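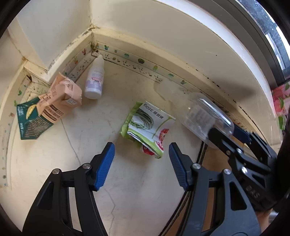 Participants wanted for Gaveo open day, July

Vurnum is looking for people to take part in the open day of the Gaveo project. Visitors will come through in small groups to see how household sorting tasks are recorded with hand-held grippers and how the recordings are later used on a robot arm. We need participants who will do the tasks at the stations while visitors watch.

No technical background is needed. If you can clear a kitchen counter, you can do this work.

What you will do

You will hold one gripper in each hand and use them to pick up, move and sort ordinary packaging: bottles, cartons, food bags and similar items. Each round lasts a few minutes. The items are then put back in a different arrangement and you start again. You will work at one station for most of the day, with breaks between visitor groups.

Visitors may ask you questions. You can answer them or pass them to the staff member at your station. Some visitors will want to try the grippers themselves, and you will be asked to show them how to hold and close them.

In the afternoon there is a demonstration of the robot arm in the main hall. Participants are welcome to watch it but do not have a role in it.

Who can apply

You must be 18 or older and able to stand for up to an hour at a time. You need normal use of both hands. Please do not apply if you currently have a wrist or shoulder injury. Left-handed people are encouraged to apply.

You should be comfortable working in front of strangers. The grippers record video of the work area, and your hands and forearms may appear in it. You will be asked to sign a consent form before you start. Faces are blurred if they are picked up by accident.

Time and place

The open day takes place at the Lomance building, ground floor. Participants arrive at 9 in the morning and finish at 4. There is one practice session the week before, in the evening, lasting two hours. Attendance at the practice session is required.

Pay

Participants receive $300 for the open day and the practice session together. Payment is made by bank transfer after the event. Lunch and drinks are provided. Parking behind the building is free, and the bus stops across the street.

We have 7 places. We expect 400 visitors over the day, so please apply only if you can stay until the end.

How to apply

Fill in the form at the Ravn front desk or ask for it to be sent to you by email. Tell us whether you have a food or latex allergy and which hand you write with. Applications close at the end of June. Everyone who applies will get a reply.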